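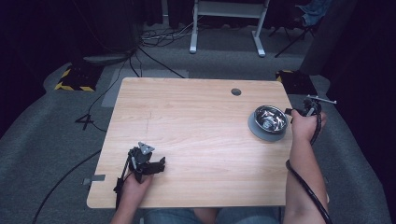 A customer in Gretness wrote to ask whether her starter was dead, it had sat there for two days doing nothing and smelled of nail varnish, and could she please have her money back. It wasn't dead. Hungry. We get that one more than all the others put together so it's gone first.

Sourdough starter - frequently asked questions

Updated 5 March 2021. Please read before emailing, replies are slow at the moment, sorry.

My starter smells of nail varnish / pear drops. Is it dead?

No. Hungry. Pour off any liquid on top, keep a spoonful from the bottom of the jar, throw the rest. Feed the spoonful with fresh flour and water. Do it again twelve hours later. Should smell of yoghurt or apples by the second or third go. If not keep going for a few more days before you give up on it.

What arrives in the post?

A small sealed pouch of live starter, a feeding card, and a paper bag of flour for the first feed. No jar. We used to send a jar. They broke.

Which one did I order, Habte or Irach?

Look at the sticker on the pouch. Habte is the wheat one, mild, quick, good for white loaves and pizza. Irach is the rye one, slower and a lot more sour. If the sticker has come off, look at the colour. Rye is greyer and has bits in.

Can I mix them?

Yes. You can't unmix them though. Keep a bit of each back in case you don't like it.

It's been stuck at the sorting office for days. Will it be OK?

Almost certainly. The pouch may have puffed up a bit, it's only gas. Open it over the sink. If it has actualy burst, send us a photo and your order number and we'll post another.

What do I do on the day it comes?

Open it. Squeeze the lot into a clean jar. Add the bag of flour and the same weight of water, lukewarm, not hot. Stir till there are no dry lumps. Lid on loose. Leave it on the side and go and do something else.

When can I bake with it?

3 days is normal. In a cold house, longer. Don't go by the clock anyway, go by the jar - when it doubles after a feed and does that two feeds running, it's ready.

Put a rubber band round the jar at the level you fed it to. Saves guessing.

Does the water matter?

Tap is fine for most people. Very strongly chlorinated water can slow it down. Leave a jug out overnight if yours smells like a swimming pool. Bottled is a waste of money.

What flour should I feed it?

Whatever you bake with. Strong white for Habte, wholemeal rye for Irach. Plain flour will do in a pinch. Self-raising no, please don't, we've had emails.

Why do you go on about protein on the flour bag?

More protein, stronger dough, holds its shape better. We test the recipe on the card with a 13% strong white. If yours is lower, hold back a splash of water and see how it feels. A low protein flour still makes bread. Flatter, softer, perfectly good toast.

Do I have to throw half of it away every time?

Some of it, yes, or you'll end up with a bucket. But keep less in the first place. A tablespoon of starter is plenty between bakes. The spare can go in pancakes, crackers, crumpets. Or the compost. Not down the sink! It sets like plaster in the U-bend.

Can it live in the fridge?

Yes and it should, unless you bake most days. Feed it, give it an hour on the side, then fridge. Feed it every week or two. We have left ours a good deal longer than that and it came back, but it sulked.

There's grey liquid on top.

Normal. Alcohol and water. Pour it off or stir it in, stirring in makes it sharper.

There's something pink / orange / fuzzy on top.

Not normal. Bin all of it, jar washed very hot or thrown out too. Don't scrape the top off and carry on. We'll send a fresh pouch for the cost of the postage if you bought from us in the last year.

Can I freeze it?

You can. Results vary. Drying is better: spread it thin on baking paper, leave till it snaps, crumble into an envelope. Keeps for ages. To wake it up, cover the flakes with water for a few hours, then feed as normal.

My dough is a puddle.

Usual causes, most likely first:

Left too long, especially in summer.
Too much water for the flour.
Starter used before it was lively.
Salt forgotten. It happens. Salt tightens the dough up as well as making it taste of something.

If it's a puddle already, tip it in an oiled tin and bake it. Call it focaccia if you add enough oil.

How much dough does the card recipe make?

640 grams. One small loaf or two very small ones. It doubles without any trouble, just give it a bit longer in the oven.

Do I need to knead it?

Not much. Mix it rough, cover, leave 15 minutes, then stretch and fold it over itself a few times round the bowl. Same again later. Wet hands, not floured hands. If you like kneading then knead, it won't mind.

What kit do I need?

A bowl, a jar, scales, something to cover the bowl. A tin, or a heavy pot with a lid. That's it realy. A scraper is handy. Proving baskets are nice but a colander with a floured tea towel does the same job.

Metal bowl or not? I read that metal kills it.

Stainless steel is fine. Dough sits in steel bowls in bakeries all day long. Don't store starter in aluminium or copper, the acid gets at it. Glass for the jar, easier to see what's going on in there.

Why is the middle gummy?

Cut too soon or baked too short. Let it go properly cold, and that means hours, rye ideally till the next day. If it's still gummy after that give the next one ten minutes more with the lid off.

And the crust is like armour.

Thick crust means too long or too dry in the oven. Lid on for the first half. Once it's cold, wrap in a tea towel overnight and it softens a fair bit.

Not sour enough?

Slow everything down. Shape it, fridge it overnight, bake in the morning. Or switch to Irach.

Too sour?

Feed more often, use the starter when it's just reached the top and not after it's dropped back. Shorter rise somewhere warm.

Is it gluten free?

No. Neither of them. People will tell you long fermented bread is OK for coeliacs and it isn't, please don't risk it. We don't do a gluten free starter and don't plan to, there is wheat flour on every surface in this building.

Vegan?

Yes. Flour and water.

How old is the starter?

No idea. Habte came to us from a bakery that closed and they didn't know either. Anybody who tells you theirs is from the gold rush is selling something. After a few weeks in your kitchen it's mostly your flour anyway.

ORDERS

When do you post?

Twice a week, first class. Order before noon for the next batch. Nothing goes out over Christmas, we stop in the third week of December. Last November the orders piled up badly and some people waited a fortnight, so if it's a present please order early.

Do you post abroad?

UK only for now. Customs forms for live starter are more than we can manage at the minute. The dried flakes might be possible later on, will put it on the site if so.

Can I collect?

Yes, from the Sturville shop, side door, ring the bell. Wait for the email saying it's ready. Please don't turn up on spec, the pouches are filled to order and there won't be one with your name on it.

Is the Gretness shop still open?

No, market stall only now. They carry flour and tins, no starter.

Can I send it back?

Not the starter, it's food. Tins, scrapers and baskets yes, if not used, within a month. If something turns up broken or wrong just tell us and we'll sort it, no need to send anything back.

I've lost my feeding card.

Equal weights of starter, flour and water. Stir, lid on loose. That's all the card says, apart from the loaf recipe, and we can email you that.

Do you run classes?

Not at the moment. There's a list, email with CLASS in the subject line and you'll go on it.

I killed it. Can I have another one?

Yes, half price for a replacement, put your old order number in the notes box. Most people kill the first one. Dry some of the next lot as a backup, see freezing and drying further up.

My question's not here.

Email, and say which starter, what flour, and how warm your kitchen is. A photo of the jar from the side helps. Not from the top, we can't tell anything from the top.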